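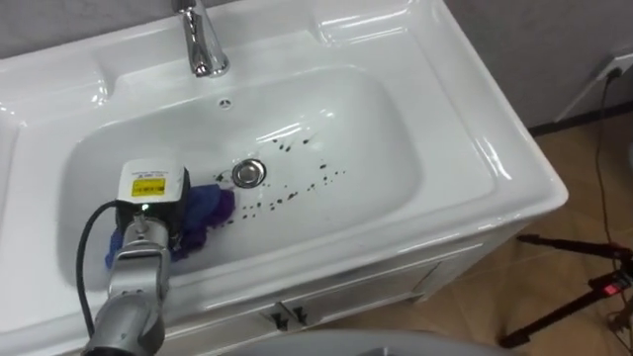 Lavabo blanc et robinet chromé.

Rechercher dans les lettres Rechercher OK

Migration des postes : où nous en sommes

8 mai 2021

Chers collègues, chers adhérents,

Dans la lettre de mars, nous avions annoncé le remplacement du système sur tous les ordinateurs du réseau Girkar. Plusieurs d'entre vous ont écrit pour demander à quelle date leur poste sera traité, et je réponds à tous en même temps dans cet article. Je vous prie d'excuser les phrases un peu longues, le sujet est technique et je préfère être précis.

Le parc comprend 157 postes. À ce jour, 143 sont passés sur la nouvelle version et travaillent normalement. Les autres se trouvent presque tous dans l'annexe de Zirkby, où la ligne est lente et où il faut procéder autrement.

Dans le bâtiment principal, la méthode est simple. Le poste démarre par la carte réseau, il reçoit une adresse, puis il télécharge un petit noyau depuis le serveur Climance. C'est ce noyau qui lance l'installateur et qui lit le fichier de réponses. Personne ne doit choisir la langue, le clavier ou le découpage du disque, tout est écrit dans le fichier. Si vous voyez pendant l'opération un écran noir avec le curseur qui clignote en haut à gauche, il ne faut pas éteindre. Cette étape dure jusqu'à neuf minutes sur les machines anciennes, et une coupure à ce moment laisse le disque sans table de partitions. Le cas s'est produit deux fois.

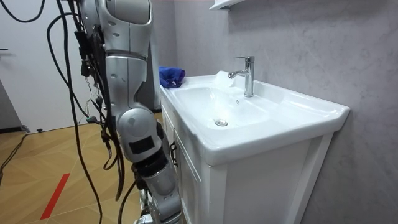 À l'annexe, nous avons d'abord essayé la même procédure à travers le tunnel. Le noyau arrivait, mais l'image complète se bloquait toujours avant la fin, parce que le protocole de transfert utilisé au démarrage supporte mal les délais. Nous avons réduit la taille des blocs, sans résultat suffisant. Nous avons donc placé sur place un miroir des paquets, installé sur un vieux portable que nous appelons Gulyás (le nom était déjà sur l'étiquette). Il se synchronise la nuit avec Climance, et les postes de l'annexe prennent leurs fichiers chez lui. Quatre postes ont été installés de cette façon, et je n'ai pas constaté d'erreur dans les journaux.

Ce que nous demandons à chacun avant le passage :

- Copier les documents du bureau vers le dossier personnel sur le serveur. Le bureau local sera effacé.
- Exporter les favoris du navigateur dans un fichier et le mettre au même endroit.
- Noter le nom des imprimantes que vous utilisez. Le nouveau système en retrouve la plupart, mais pas celles qui sont branchées par câble.
- Laisser la machine allumée le soir prévu, avec la session fermée.

Pour les portables, il faut en plus laisser le câble réseau et le chargeur branchés. L'installation par le réseau sans fil n'est pas prévue, le micrologiciel de nos modèles ne le permet pas au démarrage.

Au premier démarrage, votre mot de passe reste le même. Il est possible que la connexion soit refusée une fois si l'horloge de la machine a du retard. Attendez deux minutes et recommencez, l'heure se corrige seule. Si le refus continue, écrivez à l'assistance en donnant le numéro collé sous l'appareil, et non le nom de la machine, qui change pendant l'installation.

Quelques-uns ont remarqué que le tableur s'ouvre maintenant avec des menus en anglais. C'est un oubli de ma part dans la liste des paquets : le module de langue française manquait. Il est ajouté dans le fichier de réponses depuis la semaine passée. Pour les postes déjà installés, la correction arrivera avec la mise à jour ordinaire, vous n'avez rien à faire, sauf redémarrer quand le message le propose.

Une question revient aussi sur les anciennes versions de vos fichiers. Les sauvegardes faites avant la migration restent lisibles sur le serveur, dans le dossier « archives », en lecture seulement. Nous les garderons jusqu'à la fin de l'année. Ensuite elles seront supprimées, car la place sur les disques est limitée et je ne peux pas en acheter avant le prochain budget.

Il reste enfin le poste de l'accueil, qui commande le logiciel des badges. L'éditeur n'a pas encore confirmé la compatibilité avec la nouvelle version. Tant que je n'ai pas cette réponse par écrit, le poste garde l'ancien système et il est isolé du reste du réseau. On ne peut donc plus y lire le courrier, et les collègues de l'accueil utilisent pour cela le second écran, à droite du comptoir.

Le planning pour l'annexe est affiché sur l'intranet, rubrique « Postes ». Si la date ne vous convient pas, prévenez-nous la veille avant midi.

Le service informatique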